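Teaching by remote – bottles into a box, hands keep getting in each other's way

zondeck_fan
Wednesday, December 11, 2019

Hi all, long time reader, second post I think. I've been recording demos for a bottle packing task and I'd love some opinions before I sink another week into it. Setup is a VR controller in each hand, black mesh gloves, a strap on the wrist. The job is dumb simple on paper. Bottles on a white table, an open cardboard box in the middle, blue recycling bin to the left of it. Bottle goes in the box. Next bottle goes in the box. Done.

I have 187 demos so far and the policy I trained on them is kind of a mess. It gets the first bottle fine most days. Then it hovers. It just sort of hangs over the box like it forgot what it came for, and sometimes the other arm starts moving at the same time and they both give up.

My suspicion is that it's me. When I do it slowly, one hand finishes and then the other starts. When I get comfortable I start overlapping – left hand is putting one down into the box while the right hand is already grabbing the next.

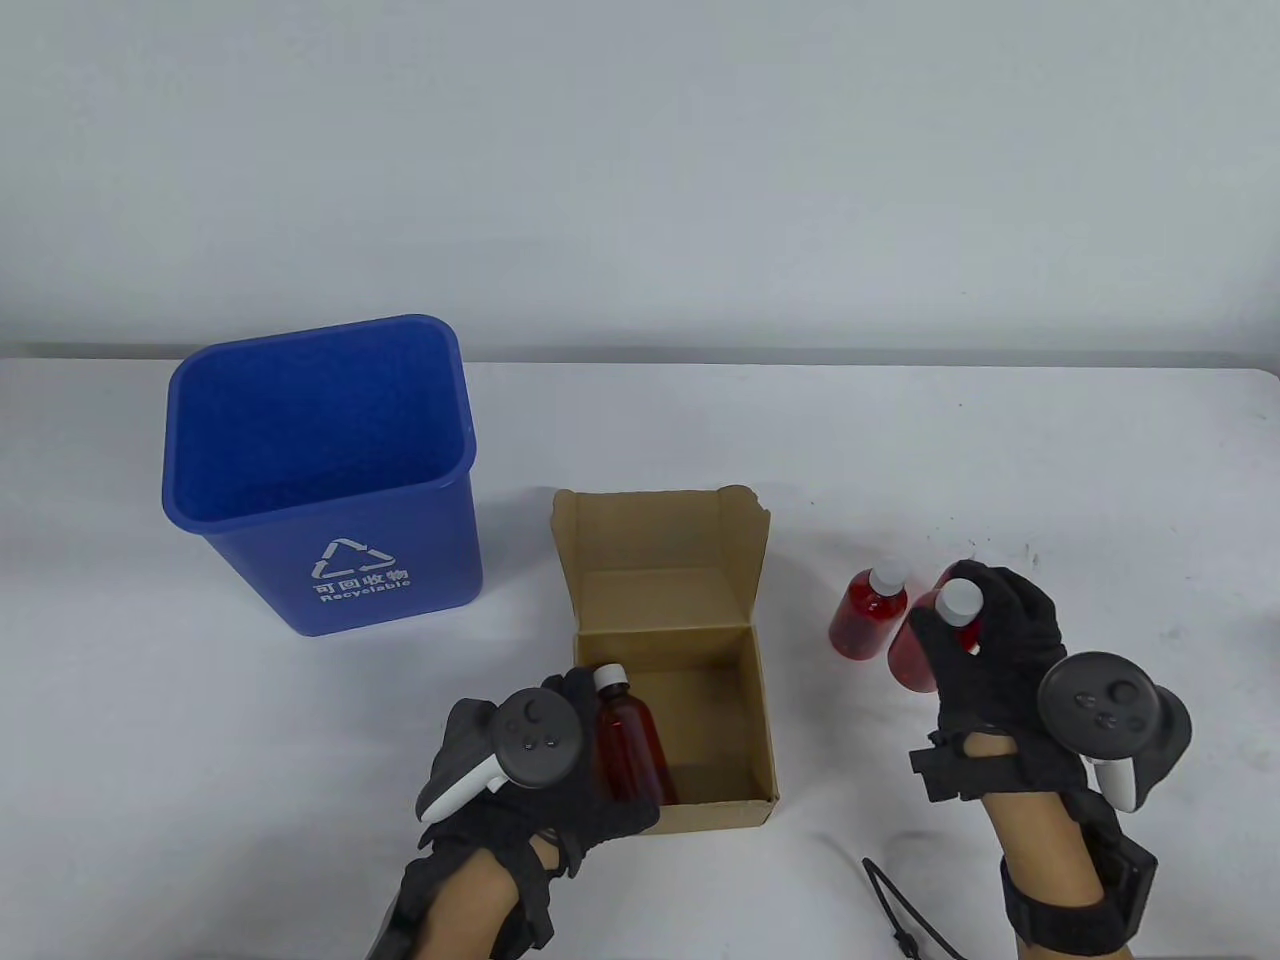
It feels way more natural and it's a lot quicker, but I never decided to do it, so I've got a mix of both styles and no label saying which is which. Would you throw out the overlapping ones? Throw out the slow ones? Keep it all and record more? I really don't want to hear "record more" but go ahead.

quaye_bench
Record more! Sorry, somebody had to.

Seriously though, I'd drop the overlapping ones. You're asking the thing to learn two jobs at once, and where the two styles split is probably right where yours is hovering. Half your data says "right hand waits now" and the other half says "right hand goes now". It averages those and you get a nervous little twitch. Had the same thing with a Grumis arm sorting lids last winter, it would sit there trembling until I wanted to unplug it.

One style, one order, left then right, every time. Boring demos make good robots.

Endang Setiawan
I disagree with that pretty strongly. If you want two arms to ever be useful you have to show them working together. If you only show turns, you've got one arm with a spare. I'd keep the overlapping ones and toss the slow ones, which I bet are mostly from your first few days anyway and full of little hesitations.

Do you look at your pauses at all? When I started I had this habit of stopping right above the box to check I was lined up. Couldn't see it while I was doing it, but on playback it was in every single take. The robot learned the stop perfectly. It learned it better than anything else I taught it.

zondeck_fan
Oh no. I do that. I just watched 15 of them back and I stop over the box in 13. It's not even a short stop, I'm up there like I'm waiting for a bus.

quaye_bench
Ha, well, there's your hover.

I still say sequential first, though. Get it reliable, then add overlap as a second batch. Endang you're not wrong about where it should end up, I just think it's a bad place to start from.

Endang Setiawan
Fine, but then please please label the batches separately. I've seen people do "sequential first" and then pour everything in the same folder.

kelesberg_mike
Different question, why the controllers at all? For something like this I just grab the arm and move it through by hand. You feel the contact when the bottle touches the bottom, so you let go at the right time. With a controller you're guessing from what you see, and once the bottle is down behind the front of the box you can't see much of it. I bet that's why you stop and check.

Shahram Abbasi
Moving by hand is great for one arm. Try doing it with two and tell me how your back is. You also end up standing in front of the cameras, and then your elbow is in all the data.

The visibility point is fair. I'd play with the height of the view before changing the whole method. Mine was too low for months and raising it a bit fixed more than any training tweak I tried.

Also, do you always use the same box position? I kept 151 demos of a cup task once where the tray never moved. Beautiful results until someone bumped the tray.

zondeck_fan
The box has not moved. I put tape under it so it wouldn't. I was proud of the tape.

Shahram Abbasi
Take off the tape.

kelesberg_mike
Still think you should try it by hand for one afternoon, just to know what the let go feels like. Costs you nothing. But OK, two arms, I take the point about the back.

zondeck_fan
OK so plan for now: new batch, turns only, no stopping over the box, box moves a little between takes, view raised up. Then a second batch with overlap in its own folder (yes Endang, its own folder). The old ones go on a drive and I'll try not to think about them. Will report back in January unless I've thrown a controller across the room by then.

quaye_bench
Wrist straps exist for a reason, good luck.

Related threads
Thumbstick drift on the left controller only
How do you label failed grasps – keep or delete?
Moving the arm by hand vs remote, two arms
Zondeck gripper pads wearing smooth
Gloves under wrist straps, what are you using?
Playback speed for checking demos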